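Kiani Park Wait Times - data card

Summary

Posted wait times for the rides at Monlow, a mid-size theme park, collected over one full operating year. There is one row per ride per reading. The set is meant for people who plan visits, build queue models or want something less tidy than a classroom table to practice on.

Contents

waits.csv - the readings
rides.csv - ride names, areas, height limits, opening status
calendar.csv - 366 rows, one per day of a leap year, with park hours and event flags
notes.txt - closures and oddities, written by hand

Columns in waits.csv

ride_id - matches rides.csv
read_at - local park time, 24-hour clock
posted_min - the number on the sign, in minutes
status - open, down, weather, closed
single_rider - 1 if the single rider line was running, otherwise 0

A posted wait of 0 means the sign read zero. A blank means the sign was off or the app gave no number. Please don't fill blanks with zeros. The first release did that by mistake, and it made the Kuvix coaster look like a walk-on for most of March.

How it was collected

Readings come from the park's public app, taken from opening to closing. Event nights are included, so on those dates the last readings run past midnight and keep the date of the day the park opened. The 11 rides in the set are the ones that had a posted wait all year. Shows, the train and character meetings are left out. Hirkska Falls closed for repainting in November and came back before the holidays; its rows for that stretch are marked closed and were not removed.
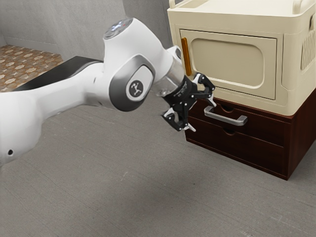
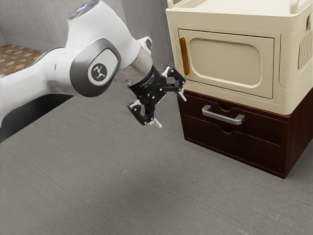
A reader wrote in to ask why the evening waits for Hirkska Falls drop so sharply on parade nights, and whether the signs could be trusted at that hour. In the same message came a suggestion to add parade start times to calendar.csv, with the remark that a planner who can't see the parade will take the dip for an error. The column parade_start was added in version 2. It is blank on days with no parade. As for the signs, the posted number tends to lag when a crowd moves all at once, so treat the half hour on either side of a parade with care.

Known problems

Posted waits are not measured waits. Parks often post a little high, and there is nothing here to correct for it.

The app was rebuilt in late spring. Before the change, "down" and "weather" were reported as one status, and those rows all say down.

Group bookings are not flagged. On one school day in May more than 3,000 guests came in on group tickets, and every line near the front gate reads high until lunch.

Ride names changed twice. Use ride_id for joins.

Suggested split

Train on January through September and test on the rest. A random split leaks, as readings taken close together are nearly the same.

License and use

Free to use and share with credit to the Kiani Park Wait Times project. The park has no part in the project and has not checked the numbers. Corrections are welcome through the issue tracker; include the ride_id and the read_at value of the row.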